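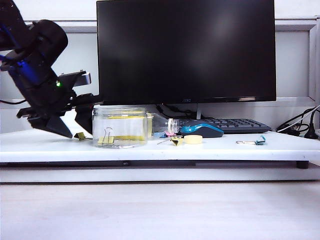 ハビブル・タンビア（Habibur Thambiah）さんに言わせると、転職した人がいちばん電話をほしいのは、内定が出た日ではなく、入社して少したった夕方なのだそうです。内定の日はみんなが電話をくれる。おめでとうと言ってくれる。ところが働き始めたとたん、紹介会社からはぱったり連絡が来なくなって、次にかかってくるのは在籍確認のときだけ。あれはちょっとさみしいですよ、と。

耳が痛かったです。うちもそうでしたから！

というわけで、人材紹介会社フォーネル（Fornell）の代表をしております私から、新しいサービスのお知らせです。名前は「ノゼドーラ（Nosedora）」。小さな人材紹介会社のための、入社後フォロー専門の代行サービスです。6月から受付を始めます。プレスリリースというものはもっとかしこまって書くのが普通だと広報の本には書いてありましたが、かしこまった下書きを社内で回したら「何のサービスかわからない」と返されてしまったので、いつもの調子で書かせていただきます。

ノゼドーラは何をするのか

紹介会社が送り出した方に、入社後、ノゼドーラの担当者が電話をかけます。1回20分。これだけです（これだけですと言うと営業の者に怒られるのですが、本当に中身の大半はこれです）。

お話の内容は、仕事の評価でも満足度調査でもありません。聞いていた業務と合っているか、教えてくれる人はいるか、お昼はどうしているか、通勤は思ったとおりか。そういうことを、ふつうに会話としてうかがいます。点数はつけません。5段階で答えてくださいと言われた瞬間に、人はだいたい4と答えるものだと私は思っていて、4が並んだ報告書を読んで何かがわかったことがこれまで一度もないんです。

電話のあと、担当者が短いメモをつくり、ご本人に「ここまでは紹介会社に伝えていいですか」と確認をとります。伝えてほしくないところは消します。消したところがあったかどうかも、紹介会社には伝えません。ここは開発の途中でずいぶんもめたところで、依頼主である紹介会社としては当然ぜんぶ知りたいわけです。私だって知りたい。でも、ぜんぶ伝わるとわかっている電話で「上司が怖いです」と言える人がどれだけいるかという話になって、最後はご本人の確認を必ず入れる形に落ち着きました。

なお、採用した企業のほうへは、ノゼドーラから直接報告することはありません。企業とお話しするのはあくまで紹介会社の仕事です。

なぜ自分たちの会社のためだけにしなかったのか

これ、取引先にも家族にも聞かれました。いい仕組みなら黙って自社で使えばいいじゃないかと。

もともとはそのつもりでした。去年、フォーネルの中だけで試しに始めたんです。私と、入社して間もない社員の二人で、空いた時間に電話をかけるところから。最初のころは我ながらひどいもので、私が電話をするとどうしても紹介した側の気持ちが出てしまうんですね。「どうですか、いい会社でしょう」と、聞いているのか押しつけているのかわからない言い方をしてしまう。先方も気をつかって「はい、おかげさまで」と言う。それで終わり。通話時間は3分もありませんでした。

ところが社員のほうは、紹介の経緯を知らないものですから、「今日のお昼は何を召し上がったんですか」みたいなところから入って、そのままいろいろ聞いてくるわけです。制服のサイズが合わなくて言い出せずにいるとか、シフト表の見方を誰にも教わっていないとか。どれも紹介会社から一本連絡すれば片づくような話ばかりで、でも放っておいたら積もっていく話ばかりでした。

それで、担当コンサルタント本人はかけないほうがいいらしい、と気がつきました。ただ、うちくらいの規模の紹介会社だと、求人をとってくる人も候補者に会う人も請求書を出す人も、みんな同じ人だったりします。別の人にかけてもらおうにも、別の人がいない。だったら、同じ悩みを持っている会社同士で電話係を共有したらどうだろう。そう考えて同業の集まりで話してみたところ、思っていたよりずっと手が挙がりまして、今日に至ります。

試験運用について

本格的に始める前に、人材紹介会社21社にご協力いただいて試験運用を行いました。その間にお電話でお話しできた方は346人です。忙しいなか、知らない番号からの電話に出てくださったみなさま、本当にありがとうございました。

試験運用でわかったことを、うまくいかなかったほうから書きます。

まず、電話の時間帯。はじめはお昼休みにおかけしていたのですが、これは評判がよくありませんでした。職場の人が隣にいるところで職場の話はしにくいですし、そもそも休憩は休憩です。今は、事前にショートメッセージでご都合をうかがって、ご本人が選んだ時間におかけしています。夕方から夜の時間帯も受けられるようにしました。

それから、電話が苦手という方。これは完全に私の見落としで、私が電話好きなものですから、みんな話したほうが早いだろうと思い込んでいたんです。文字でのやりとりを選べるようにしたら、そちらのほうがずっとたくさん書いてくださる方もいて、夜中に長いメッセージをいただいたこともありました（お返事は翌朝にさせていただいています。担当者も寝ますので）。

もうひとつ、紹介会社側の受け止め方。メモを受け取っても、どう動いていいかわからないという声がありました。たとえば「残業の説明が面接のときと違う気がする」というメモが来たとして、それをそのまま企業に投げたら、誰が言ったかすぐわかってしまいます。そこで、メモの横に、企業へどう切り出すかの文案をつけることにしました。使っても使わなくてもかまいません。ある会社の社長さんは、文案はまったく使わず、読んだら腹が決まるので必要だとおっしゃっていました。そういう使い方もあるのかと、こちらが教わった次第です。

うまくいったことも少しだけ。試験運用に参加した会社の方からは、入社した方との関係が続くので、知り合いの転職相談を受けるきっかけになったというお話をいただいています。これを売り文句にするつもりはあまりありません。紹介がほしくて電話しているのだと思われたら、あの20分の会話はたぶん成り立たなくなってしまうので。

電話をかけるのは誰か

ノゼドーラの通話業務は、パチェコ（Pacheco）さんと組んで運営します。コールセンターの会社なのですが、台本どおりに読み上げる仕事より、台本のない仕事のほうが得意な会社です。初めて打ち合わせにうかがったとき、私が用意した想定問答集をぱらぱらとめくって「これ、使わなくてもいいですか」と言われました。むっとしなかったと言えば嘘になりますが、その場で試しに私を相手に電話をかけてもらったところ、気がつけば自分の会社の愚痴を延々と話しておりまして、お願いすることに決めました。

担当者には、労働時間や契約の基本についての研修を受けてもらっています。ただし、法律の相談にお答えするサービスではありません。未払いやハラスメントなど、会話だけでは済まないお話が出た場合には、公的な相談窓口をご案内し、そのうえで紹介会社に伝えるかどうかをご本人に選んでいただきます。

また、同じ方には原則として同じ担当者がおかけします。前回なにを話したか、また最初から説明するのは面倒ですから。

お申し込みいただけるのは

有料職業紹介の許可をお持ちで、ご自分の会社のなかに入社後フォローの専任者を置いていない紹介会社さんです。業種や職種は問いません。お一人でやっていらっしゃる会社も、もちろん歓迎です。むしろそういう会社にこそ使っていただきたいと思ってつくりました。

料金は月ごとの基本料と、フォローする人数に応じた利用料の組み合わせです。入社のない月は利用料をいただきません。紹介業は波がありますよね。忙しい月と静かな月の差に胃をやられてきた身としては、静かな月に固定費が重くのしかかる料金表だけは、どうしてもつくりたくありませんでした。細かい金額は会社の規模によって変わりますので、お問い合わせいただければ料金表をお送りします。

ご利用の前に、候補者の方への説明と同意の取得をお願いしています。説明文のひな形はこちらでご用意します。入社が決まってから慌てて説明するより、登録面談のときに「入社後に別の者からご連絡することがあります」とひとこと添えていただくのが、いちばんすんなりいくようです。

説明会をひらきます

6月に、プレステッティ（Plestetti）の会議室をお借りして説明会をひらきます。1回では入りきらないかもしれないので、2回に分けました。どちらも午後3時からで、内容は同じです。お茶とお菓子が出ます。

前半はサービスの説明、後半は模擬通話をご覧いただきます。紹介会社の方に転職者の役をやっていただくのですが、試験運用のときの勉強会ではこれが妙に盛り上がりまして、役に入りこみすぎて「前の会社に戻りたい」と本気で訴えはじめた方もいらっしゃいました。人前は苦手という方は見ているだけで大丈夫です。その場で契約をお願いすることもありません。資料だけ持ってお帰りください。

遠方の方には、資料をお送りしたうえで個別にオンラインでご説明します。

最後に少しだけ

この仕事を始めたころ、先輩に「入社日がゴールだと思え」と教わりました。売上が立つのはそこですから、間違いではないんです。私も後輩に同じことを言ってきました。ただ、入社した方にとってはそこからが毎日なわけで、その毎日のことを何も知らずに次の求人票を書いているのは、どうも落ち着かない。タンビアさんの話を聞いてからは、なおさらです。

そのタンビアさんには、サービス名の候補を見ていただいたときに「どれも覚えにくい」と言われました。ノゼドーラはそのなかではまだ口に出しやすいほうだったので残ったのですが、社内ではもう「ノゼさん」と呼ばれています。みなさんもどうぞお好きに呼んでください。

サービス概要

サービス名：ノゼドーラ（Nosedora）
内容：人材紹介会社向け 入社後フォロー代行
連絡方法：電話または文字メッセージ（ご本人が選択）
通話時間：1回20分
受付開始：6月
運営：フォーネル（Fornell）
通話業務：パチェコ（Pacheco）

説明会のお申し込み、料金表のご請求、取材のご相談は、フォーネルのウェブサイトにあるお問い合わせフォームからお願いいたします。件名に「ノゼドーラ」と入れていただけると、私のところへまっすぐ届きます。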